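White laminate counter staying tacky after cleaning
Posted by Vasanthi Nair, 11/7/23

I recently moved into an apartment with a white laminate counter in the kitchen. After wiping it with dish soap and warm water it looks clean, but when it dries there is a slight drag under the palm, mostly near the stove. I have tried more soap, which made it worse. The previous tenant left a bottle of spray polish under the sink, so that may be involved. What will remove this without dulling the finish?

2 replies

Magnus Lennox
Two separate residues are likely. One is cooking oil that has partly hardened in air. The other is soap film, which gets thicker each time you add soap and don't rinse. If polish was used, it holds both in place.

Start with the film. Mix one part white vinegar to four parts water, wipe on, leave for a minute, then wipe off with plain water and a second cloth. Dry it. If the drag is gone, stop there. 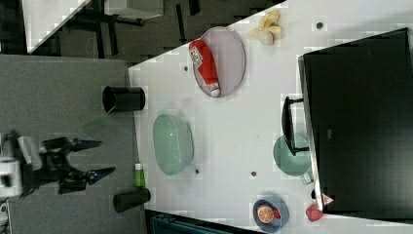
If it is still tacky near the stove, that is oil. Use baking soda mixed with water to a thin paste and rub lightly with a soft cloth. Do not use the green side of a scrub sponge. Laminate has a thin wear layer and scratches in it are permanent. Rinse twice.

For polish, rubbing alcohol on a cloth works. Test it first somewhere out of sight, such as behind the toaster. Keep it away from the stove while the burners are on, and keep liquid out of the seams, where the core will swell.

Jolene Pearce
Had the same thing in my last place. Vinegar did nothing, alcohol took it off in one pass. Also change your dishcloth, mine was putting grease back on every time. I would skip the baking soda on a glossy top, it left haze on mine.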